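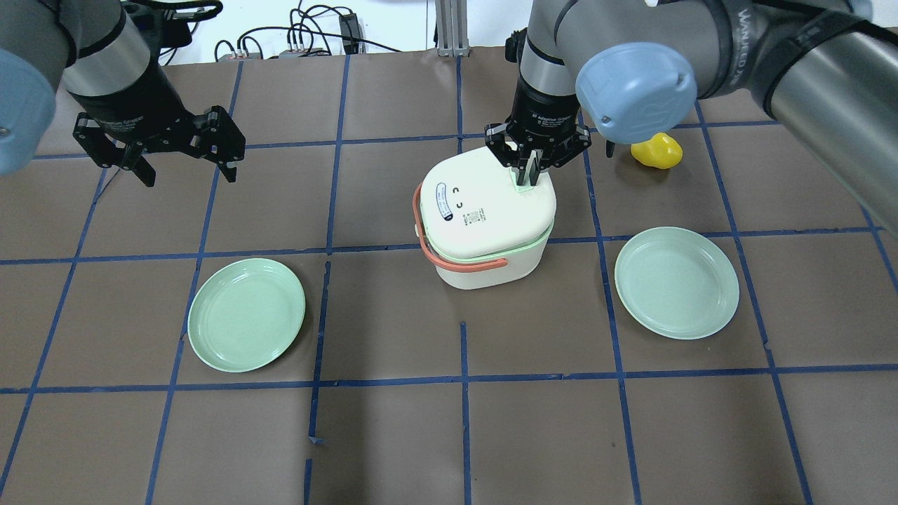

Does a higher success rate mean the robot has learned the task better?

It depends on who decides what counts as a success, and in our project that was me, working from a rule I had to change partway through.

Final year project report, Clundell School of Engineering
Submitted April 1, 2019

Summary

The Halvorsen method claims that a two-arm robot can learn to handle household containers from recorded demonstrations, and that it copes well when things are moved to new spots on the table. I tried to repeat that result on a smaller scale with a lunch box and a pair of pale green plates. I got a number close to the one I was hoping for. I don't think the number means very much, and most of this report is about why.

Set-up

The table is covered in brown paper and marked out with blue tape. The grid gave me a way of writing down where the box and plates started, so that a trial could be set up again by someone else. Both arms carry black two-finger grippers. The box has a catch on the lid and a folding orange handle, and the handle caused more arguments about scoring than anything else.

I trained on 752 recorded demonstrations from the Corkance set and ran 51 test trials of my own. The recordings were made on this same table, under the same lights. I should have seen earlier what a problem that was.
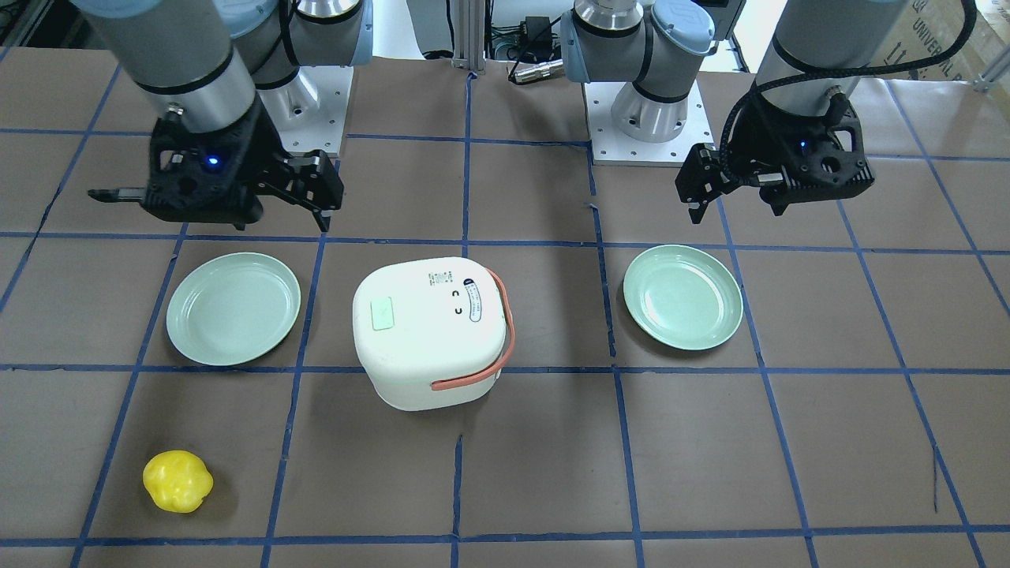

Maeve Tindle

What I measured

My first rule was that a trial passed if the gripper closed on the catch. Under that rule the method looks very good. It also passes trials where the fingers close on the catch and then nothing useful follows. In February I changed the rule so that the lid had to come away and the box had to stay upright. The rate dropped sharply and I had to score all the earlier trials again from the recordings.

The published work is vague on this point. It says the container was "accessed", which could be either rule.

I am also doubtful about the claim on new positions. I only had time to move the box between 2 cells of the grid, and both had plenty of examples in the training set. A method that had simply copied the nearest recording would have passed many of my trials. I tried a crude version of that, playing back the closest demonstration with no learning at all, and it did nearly as well. The gap is small enough to be luck.

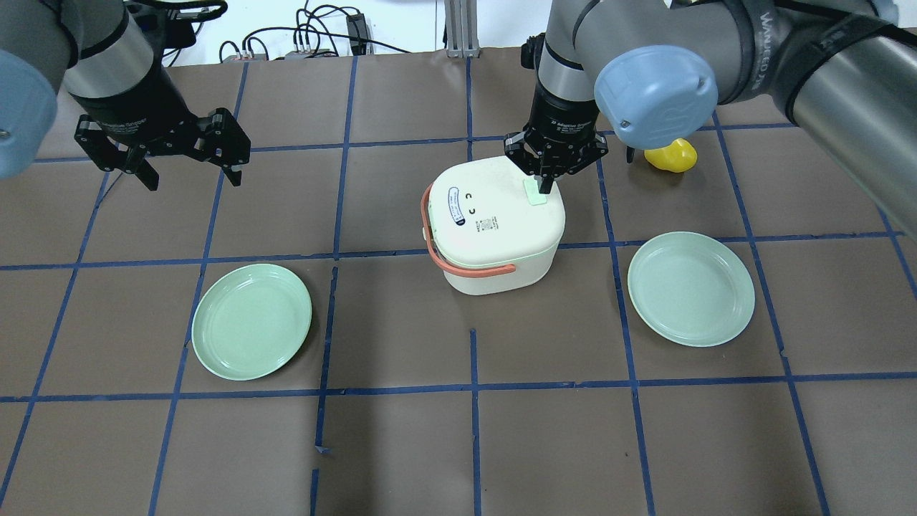 What I would not claim

I would not say the method fails. My trials were too few and the table too familiar to show that either. I would not say it generalises, whatever the first draft of my poster said.

Anyone repeating this should settle the pass rule in writing before the first trial, have somebody else do the scoring, and run the playback comparison on the same day as the main test. Mine were run weeks apart and one of the grippers had been refitted in between, so even that comparison is weaker than it looks. A second container with a different catch would have been worth more than all my extra trials on the first one.

The scoring sheets are in the Skinham building archive with both versions of the rule.

Contact the School Office | © 2019 Clundell School of Engineering | Back to top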